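Moved house in January and I've been meaning to write down how we handled the address changes, so this is a thread. Numbered so I can keep track. I live in Beddoe now, used to be Flernlow, which is only the next town over but a different county.

1/ Start with the mail forwarding. I put ours in two weeks before the move and that was about right. It covers letters. It did not cover most packages, and it didn't cover the magazine my mother-in-law gets sent to our place.

2/ Forwarding is per person if your last names differ. I'm Ellis, my husband is Munro, and the first form only had me on it. Kenneth got nothing for the first week and thought it was nice and quiet. Then he remembered his car insurance was up for renewal.

3/ Make the list from your bank statements. I went back through a full year, line by line, and wrote down every company that takes money from us. Yearly charges are the ones you forget. Ours were the vet plan, the domain name for Kenneth's fishing page, and a warranty on a water heater we no longer own.

4/ Do the boring ones in one sitting. I did mine on the bed one evening with the laundry still out and the phone on speaker. Bank, credit card, employer, doctor, dentist, pharmacy. Most took a few minutes each. The pharmacy took the longest.
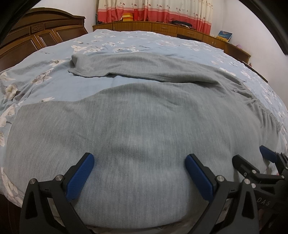 5/ Utilities are two jobs per company — closing the old account and opening the new one. Drutumico (our water) treats these as separate departments. I closed the old account, assumed that was that, and got a letter addressed to "Occupant" at the new house. Ask for a confirmation number for each one.

6/ Take meter photos on the day you leave. Gas, electric, water. The final electric bill was an estimate, and it was high. I sent in the photo and they fixed it. I would not have wanted to argue that one from memory.

7/ Driver's license and car registration were separate forms for us, and so was voter registration, even though there was a box on the license form that made it sound like it was handled. Check it afterward. Mine had gone through and Kenneth's hadn't.

8/ Shopping accounts keep old addresses as the default. I deleted the Flernlow address everywhere after sending a set of shelf brackets to the people who bought our house. They were good about it and left them on the porch for me.

9/ Tell your actual relatives. I sent one text to the whole family with the address written the way it should go on an envelope, apartment line and all. My aunt still wrote to the old place, but she does not read texts.

10/ The bedroom was the first room we got in order, and it's where the paperwork folder lives for now. One folder, everything in it, confirmation numbers written on the front.
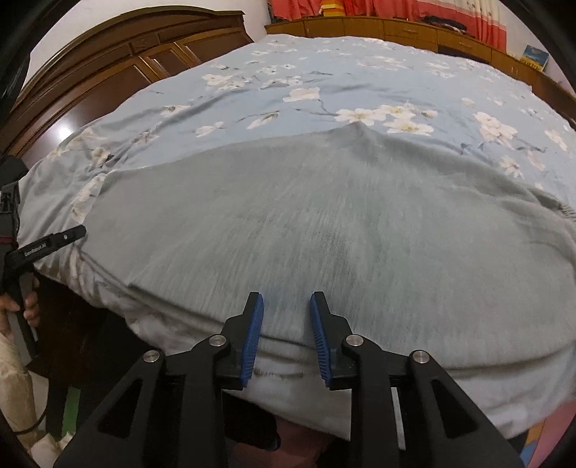

A few people have asked: how long should you keep the forwarding going?
I'd keep it for the full year if you can. We were still getting something useful from it in month four, including a tax form from a job I left a while back.

11/ Last thing. Hirard, our old internet company, wanted the router returned and mailed the return box to the old address. Call them before you go and ask where the box is being sent. Then get a receipt when you drop it off, and put that in the folder too.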